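チケット #1679 縫合練習用の糸が結紮の途中で緩む
区分:消耗品/縫合手技 優先度:中 状態:解決済み
起票:Ximena Ledesma(Sikcombe 実習室) 担当:Nuwan Majumder
起票日:2022年1月15日 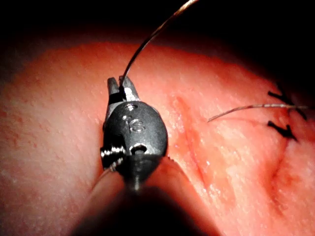

連続縫合の練習で、第一結紮を締めた後、第二結紮に移るまでの間に結び目が緩む。使用糸は Partington 製の合成モノフィラメント、ロット763。単結節縫合でも発生するが、連続縫合の開始側で特に目立つ。持針器で把持した時点で糸の腰が強く、顎部の先端から上へ緩い弧を描いたまま垂れない。輪を作って短端を通すところまでは支障ないが、輪を引き締めた後に張力を抜くと、糸が元の弧に戻ろうとして第一結紮が開く。組織面は平坦部より曲面部のほうが再現しやすい。従来使用していた編糸では同じ手順で発生していない。

[起票時の環境情報]
糸:合成モノフィラメント、ロット763、開封済み
保管:個包装から出し、巻いた状態で引き出しに収納
結紮法:第一を単結び、第二・第三を逆向きの単結び
糸の切り出し長:20 cm
室温・湿度:記録なし

コメント 1 Nuwan Majumder
確認事項は次のとおり。
・開封からの経過日数
・巻いていたときの輪の直径
・第一結紮を外科結び(二重巻き)にした場合の結果
・持針器で把持している位置(短端側か、長端側の途中か)
・糸の表面に潰れ、毛羽立ち、白化がないか

コメント 2 Ximena Ledesma
開封日の記録はない。袋の状態から見て、かなり前と思われる。輪の直径は指二本分程度で、メーカーの個包装より小さく巻き直してあった。誰が巻き直したかは不明。把持位置は一定していない。受講者によっては長端側の途中を何度もつかみ直している。表面は拡大鏡で確認し、つかみ直した箇所に浅い圧痕を認めた。毛羽立ちなし。
外科結びは未実施。次の枠で試す。

コメント 3 Joaquín Godoy
横から失礼します。Trurkville の実習室でも同じ型番の糸を使っていますが、巻き癖を取ってから渡すようにして以降、緩みの報告は減りました。手順は、両端を持って軽く張り、数秒保持するだけです。強く引くと細くなるので避けてください。ロットはこちらと異なります。

コメント 4 Nuwan Majumder
切り分けを行う。条件は以下の四つ。いずれも同じ組織パッドの曲面部、同じ術者(Ximena)で実施のこと。
条件A:現行のまま(巻き癖あり、第一を単結び)
条件B:巻き癖を取る、第一を単結び
条件C:巻き癖あり、第一を外科結び
条件D:巻き癖を取る、第一を外科結び
判定は、第一結紮を締めて張力を抜き、五秒後に創縁が離れているかどうかで行う。結び目そのものの外観は判定に使わない。パッドの切開は各条件で新しいものにする。一度縫った切開は針穴が広がっているため使用しない。

コメント 5 Ximena Ledesma
実施結果。
条件A:毎回離開。起票時の症状と同じ。
条件B:離開は減ったが残る。曲面の頂部で発生、裾側では発生せず。
条件C:おおむね保持。短端を引く方向を誤ったときに一度離開。
条件D:離開なし。
補足。条件Bで離開した例は、二つ目の輪を作る際に長端を手前へ引いていた。第一結紮に上向きの張力がかかり、そこから開いている。糸だけの問題ではなさそう。

コメント 6 Nuwan Majumder
了解。原因は二つに分けて扱う。
(1)糸の巻き癖。小径で巻き直して長期間置いたことによる。
(2)第一結紮後の張力のかけ方。組織面に対して水平に引くべきところを、持ち上げている。
ロット不良の可能性は残るため、同ロットの未開封品があれば条件Aを一度だけ実施してほしい。

コメント 7 Ashton Te Moana
在庫担当です。ロット763の未開封品は棚に99本あります。一部を Sikcombe に回しました。編糸の在庫は Vurnville 側にしかなく、移動には申請が必要です。

コメント 8 Ximena Ledesma
未開封品で条件Aを実施。開封直後の糸にも弧はあるが、曲率は緩い。離開は平坦部でなし、曲面の頂部で一度。ロット不良とは判断しにくい。
別件で気付いた点。つかみ直しによる圧痕のある糸は、その箇所で折れ曲がり、輪が三角に近い形になる。結び目が滑り込まず、途中で止まる。緩みとは症状が異なるが、受講者からは同じ「締まらない」として報告されていた。過去の報告に混在している可能性がある。

コメント 9 Nuwan Majumder
圧痕の件は別チケットに分ける。本件では以下を暫定手順とする。
1. 糸は使用直前に個包装から出す。巻き直して保管しない。
2. 両端を持って軽く張り、巻き癖を取る。
3. モノフィラメントでは第一結紮を外科結びとする。
4. 締めるときは短端と長端を組織面に沿って反対方向へ引く。
5. 第二結紮の輪を作る間、長端を持ち上げない。
6. 結紮中に把持するのは短端の先端付近のみ。縫合に使う区間はつかまない。
7. すでに巻き直してある糸は、運針練習に限って使用可。結紮練習には使わない。

コメント 10 Aled Foulkes
手順3について質問。初回の受講者には単結びから教えている。いきなり外科結びにすると教材の順序が変わる。初回だけ編糸を使う運用で構わないか。

コメント 11 Nuwan Majumder
構わない。初回は編糸で単結び、二回目以降はモノフィラメントで外科結びとする。編糸の移動申請は Aled から Ashton へ。教材の改訂は4月の版に含める。

コメント 12 Ximena Ledesma
暫定手順で二枠実施し、緩みの報告なし。引き出しの巻き直し品は「運針用」と表示した箱に移した。圧痕の件は新規チケットに写しを転記済み。本件はクローズで問題ない。

状態変更:対応中 → 解決済み(Nuwan Majumder)
解決区分:運用手順の変更
関連:圧痕による結び目の停止(新規、未着手)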